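Will a gripper arm cut our packing hours?
Wenceslao Bañuelos
Rosales wants an arm at station 4. Eleven of us pack there. Anyone been through this? 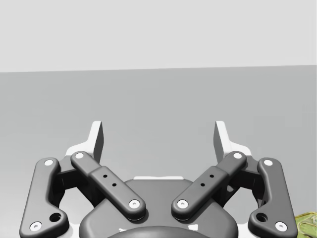 Simulated view of the gripper, open

Braulio Olvera
We got one in January at Lulel. Hours stayed the same, but the job changed. I load trays and clear jams now, 188 trays on a normal shift. Ask for paid training before it starts.

Flanero
Depends on your boss. Get it in writing.

Trostov
Same here, and my wrists hurt less.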